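Chapter 2
Small Things: Sorting and Storing Jewelry and Watches

Small items are the hardest part of a bedroom to keep in order. They tangle, slide behind furniture and end up in containers meant for something else. This chapter covers how to empty a mixed box, sort what is in it and decide where each piece should live.
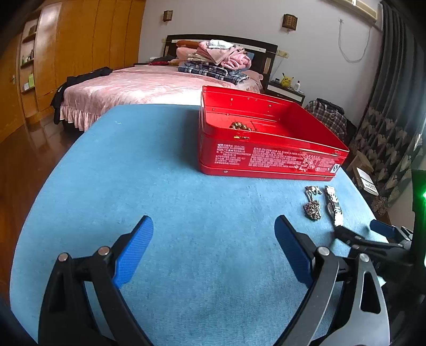
Sorting begins with a clear surface and a plain cloth. A cloth keeps round pieces from rolling and makes thin chains easier to see. Take out the larger pieces first and leave loose beads for later. The silver necklace on the blue cloth is still bunched, with its beads in a clump at one end, and it should be laid out straight before anything is put near it. The beads in the red box can stay in their corner for now.

Watches are handled as a separate group. Metal links scratch other metal, so each watch needs its own space – a pouch, a slot or a folded square of soft fabric. 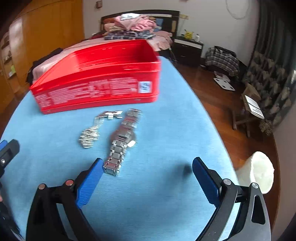
Figure 2.1 Two metal watches set out on the cloth in front of the box.

Section 2.1 follows Sanaa Zerouali and Reda Kamel as they sort a drawer of 32 pieces in their Jirgate apartment. Before reading it, write down where you keep your own small items – include the places you would prefer to leave out.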